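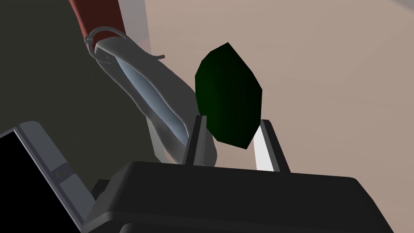 Second pair of grippers, or spend it all on arms?

Posted by Trygve Halvorsen, 2020-07-11

Trying to close out a budget for a small two-arm setup, household pick and place stuff. Simulating for now, hardware gets ordered in the fall. Our sim has kitchen things, tools, fruit, one room. Quote from Grutetti has 4 grippers on it (two mounted, two spare) and 19 weeks lead time. Boss wants the spares gone. Are spares worth it or do I put the money into better wrists? Also is parallel jaw enough or will I regret not getting a three finger hand. Need to answer purchasing this month.
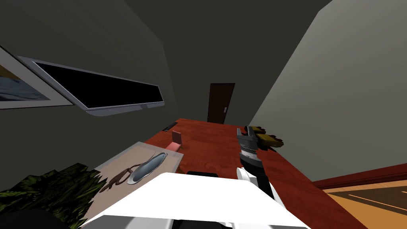 Grimitz

Keep ONE spare. Not two. Fingers wear, bodies mostly dont, so ask for a bag of finger pads instead, way cheaper. With that lead time zero spares is nuts, one bad crash and you're parked till winter.

Parallel jaw is fine for what you listed. Wrenches, fruit, small dishes ok. Scissors flat on a tray are a pain with anything. Check the max opening before you sign, ours was 86 mm and we had to drop half the bowls from the plan. 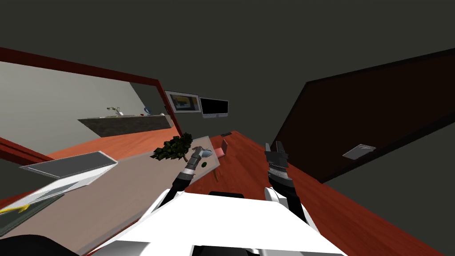 Other thing, budget for reach. People price the arm and forget the table. Run your sim with the table where it will really stand and see what the arms can get to, then pick the arm size. Costs you a afternoon. We skipped it and paid for a second mounting plate in June.

Kang

depends on your budget. get the good ones

Asadora

Agree with Grimitz on the pads, not so sure on the wrists. If the fruit is going to be real fruit you want force control, and that lives in the gripper on some models and in the wrist on others, so ask Grutetti which before you cut anything. We got 7 line items into our quote before anyone asked.

Faceted stuff is easy in sim btw, round and soft is not. Put some money aside for just buying test objects, it adds up.
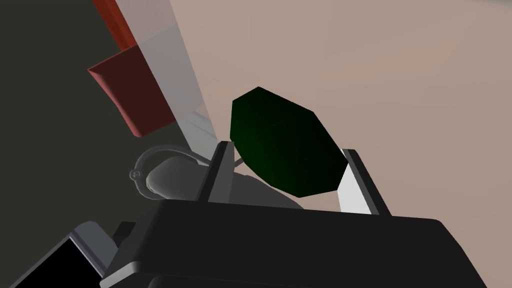 Dark green object between the two fingers, sim view.

Cables and mounts are usualy a separate quote too. Get that one in writing.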